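Seasonal Events and Kitchen Assistant, Sunell Food Trail

Sunell Visitor Partnership wishes to appoint a Seasonal Events and Kitchen Assistant for this year's Sunell Food Trail, which runs throughout July. The trail brings together 12 restaurants, cafés and farm shops between Sunell and the harbour at Femance, and last year's tasting evenings were fully booked.

The post is for 90 days and is based at our office in Roy Street, with regular travel to Femance. Working hours are 25 a week, including evenings and most weekends while the trail is open.

Main duties

The postholder will help to set up and run the tasting evenings, greet visitors, check bookings and hand out trail maps. Between events they will answer enquiries by telephone and email, keep the listings page up to date and deliver leaflets to hotels and campsites in the area.

A good part of the work takes place in the kitchen at Skemico Hall — laying out plates, serving small portions and washing up serving tools and dishes by hand between courses. The largest evenings seat 100 guests.
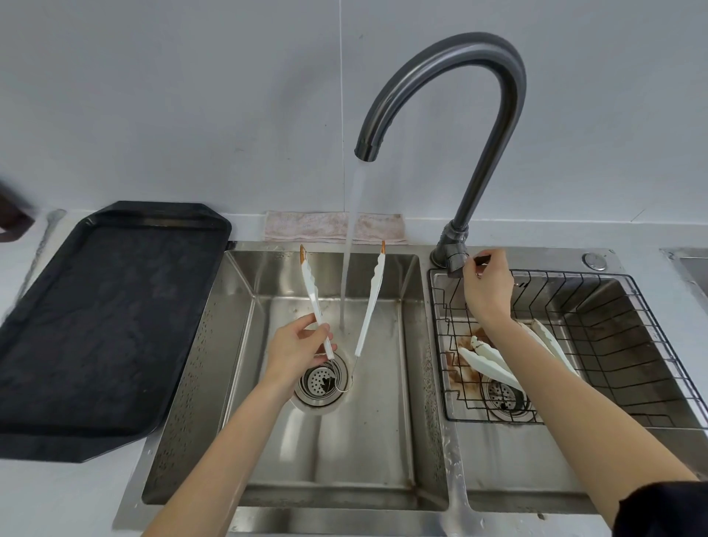

What we are looking for

Applicants should be aged 18 or over and able to show:
Experience of dealing with the public, paid or unpaid
A clear and polite manner in person and on the telephone
A current Level 2 food hygiene certificate, or willingness to gain one before the trail opens
The ability to lift and carry folding tables and boxes of crockery

A driving licence is desirable but not required. Bus 163 links Sunell and Femance until 11.30 pm, and fares for journeys made on duty will be repaid.

How to apply

Please send a CV and a covering letter of no more than one page to Nimal Begum, Events Manager, at the Roy Street office. Letters should state any dates in July on which you would not be free to work. Interviews will be held in Sunell — applicants who need an evening appointment should say so when applying. References will be taken up before an offer is confirmed.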